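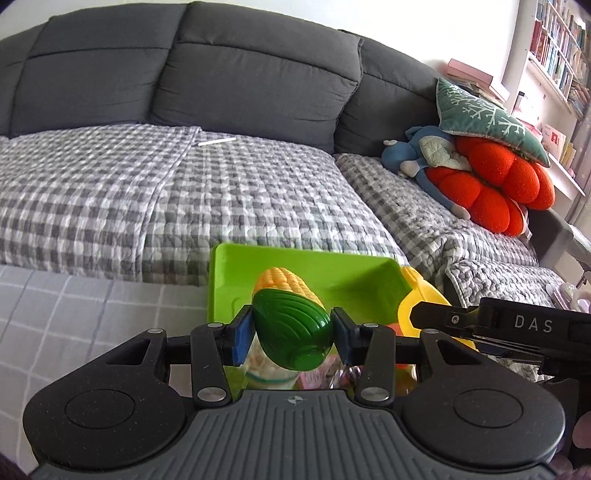 Notes on the Endby Reading Circle, February

The Endby Reading Circle has now met for three years, and this month's selection was a collection of letters written by lighthouse keepers' families. Attendance was lower than usual on account of the ice, but the discussion ran well past the customary hour.

Members differed sharply on the arrangement of the letters. The editor has grouped them by theme, so that every mention of weather stands in one chapter and every mention of schooling in another. I found this tiresome. A letter is written on one evening by one person, and to cut it into parts is to lose the sound of that person's voice. Mei-kuen Fung took the opposite view and argued that most of the writers repeated themselves so often that a strict order by date would have doubled the length of the book. It already runs to 289 pages, with a further 10 given over to maps.

There was general agreement on the strongest chapter, which concerns the delivery of supplies. One mother kept a list of what she had ordered and what arrived in its place - candles for lamp oil, a bolt of gray cloth for a winter coat. Her tone never rises above mild annoyance. Several members asked that this chapter be read aloud at the spring gathering, and I have agreed to prepare it.

The question of the next selection remains open. Two titles have been put forward: a history of the Mägi family and their printing house, and a short novel entitled Jomalora. The novel is the easier of the two to obtain, and the library has confirmed that copies may be held for members at the front desk. The history must be ordered, and at almost 49 dollars it is a considerable expense for a paperback.

Members who have a preference are asked to write to me before the end of the month. Borrowed copies of the letters should be returned to the library by the same time, with any penciled notes erased.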